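Workstation inspection: checklist and comments
Site: Olton, ground floor store
Inspected by: Obaidul Sheikh
Date: April 14, 2021

1. Mains lead unplugged before side panel removed — Yes
2. Bench mat and wrist strap in place — Yes
3. Case edges checked for burrs — Yes, see comment
4. Drive trays slide without force — One fails
5. Vents clear of dust — No
6. Asset label readable — Yes, 114 and 147

Comments

Item 3. The case on 147 has a sharp lip inside the drive bay. File it down or tape it before anyone else puts a hand in there. The March sheet says the same thing and it has not been done.

Item 4. Drives in both machines sit in blue plastic trays. Hold the tray by the rails and keep fingers off the green circuit board and the gold connector pins. The lower tray in 114 sticks halfway and needs a new one from Nikholm.

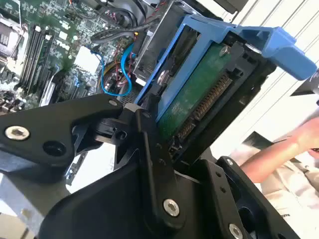 Do not press on the drive to seat it. Push on the tray until it is fully home, then check the data and power leads. Spare leads are in the Kundora box, second shelf.

Item 5. Dust on the front vents of both. Cassim to clean with the soft brush — no compressed air indoors.

Action: tray on order, lip on 147 outstanding. 114 may go back into use with the lower bay left empty. 147 stays on the bench until item 3 is signed off.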